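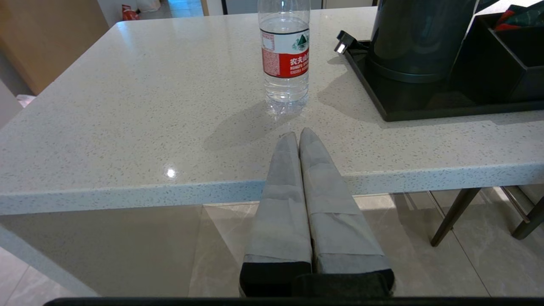 Keeping Vamolus in One Piece: Setup and Upkeep of a Wrist-Camera Gripper Cell
Project report, spring term
Unathi Moodley, Fatima Ngubane, Kagiso Cele
Supervisor: Marlene Medeiros

Background

Our project proposal said we would teach an arm to tidy a countertop. Most of our term went into keeping the arm fit to be near a countertop. Marlene Medeiros read our first draft and told us the maintenance chapter was the only one with any results in it, so we made it the report.

Vamolus is one arm, one two-finger gripper and one small camera at the wrist, looking out along the fingers. We inherited it from last year's group along with a binder labeled "Cirkero - READ FIRST." The binder held a parking receipt and a wiring diagram for a different gripper.

The work surface

The counter is white speckled quartz with a rounded front edge. It is a lovely thing to make coffee on and a poor thing to point a camera at. The polish throws back a bright spot from the lights, and the spot moves when the wrist does. For most of the first month our object finder believed in the spot more than it believed in the water bottle. A clear bottle full of clear water is no help either. The finder ended up locking onto the red band of the label, so we always set the bottle down label forward. This is cheating and we have written it into the procedure.

Shadows were the other problem. The kettle and its tray put a wide dark patch on the counter, and we lost two afternoons to the arm steering politely around it. Fixing the exposure by hand and turning off auto white balance solved more than any of the code Kagiso wrote, and he has asked that this be recorded in his own words: "Fine."

The kettle stays unplugged during runs. Fatima checks the plug before the arm is powered, every time, and signs the sheet.

Finger wrap

The bare fingers slid on smooth plastic. We wrapped each one in overlapping gray layers, starting at the tip and working back to the black pads at the base. The wrap grips well and wears badly. It creases first, then a seam lifts, then the lifted seam catches on whatever is being let go of and drags it along.

Our log runs to 1088 grasp cycles. We rewrapped both fingers 7 times in that period, always as a pair. Unathi tried replacing only the left one in week three. The fingers then closed off center, the calibration was wrong by a visible amount, and she spent the evening blaming the camera.

What we settled on:

Power off at the controller and wait for the brake to click.
Open the fingers by hand, slowly. If they resist, stop and find out why.
Peel from the base toward the tip. Clean off the glue before it becomes a permanent feature.
Wrap both fingers with the same number of turns, and press the seams flat on the outer side.
Close the fingers and look at them from the wrist camera. The tips should meet side by side. A few wrinkles are acceptable. A loose end is not.
Run the short calibration and write down the result even if it is embarrassing.

Camera mount

The mount has four screws. When we started, two of them were loose, and a third turned forever without doing anything. Montserrat Toledo from the machine shop fitted a threaded insert on a Wednesday and asked us what we had been tightening it with. We changed the subject.

Since the repair we check the mount by comparing the resting view with a saved reference. With the fingers closed, they should rise from the lower center of the picture with the gripper housing showing as a dark bar along the bottom. If the bar has grown or tilted, the camera has moved.

Faults

The only serious stop came at cycle 612. The gripper reported closed while standing open, which is a bold position to take. The cause was a cable rubbing at the wrist joint. We rerouted it with more slack, put a sleeve over the worn part and have not seen the fault again. We did not replace the cable, and next year's group should.

Open items

Spare cable, not ordered. Wrap supply, one roll left. A matte mat for the counter was requested in February and is still being discussed.
The binder has been relabeled and now contains this report. We kept the parking receipt.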